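Support > Panels and boards > Slider tiles > Ticket 764

2 min read

Slider tile reads low after the panel was put back together

Opened by Begoña Bravo, December 5, 2020
Handled by Iker Rivas, Kastico support

Problem
We took the puzzle-edge panel apart to move it and rebuilt it on the other wall. Since then the upper slider on the dark tile won't report more than 4. The knob moves freely. Lower slider is fine.

Log
1. Asked customer to reseat the dark tile. Tabs were pushed in by hand all the way along. No change.

2. Swapped the cable for the spare. No change, so the old cable went back in.

3. Read the raw values. Left end gives 0, right end gives 67. It should be close to 100 – anything under 80 gets rounded down to 4.

4. Checked with the knob as far right as it goes, to rule out a blocked track. Knob is at the right end, roughly over the 5, so travel is okay.

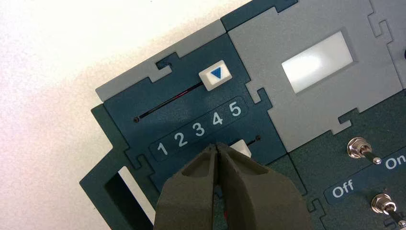

5. Checked the saved settings. The tile was still using the calibration from September, from before the move. Cleared it and had the customer run the knob end to end twice.

6. Right end now gives 98 and the panel reports 5. Begoña will try it again Monday with Leandro Arroyo's group before we close.

Status: waiting on customer

2 comments · 0 shares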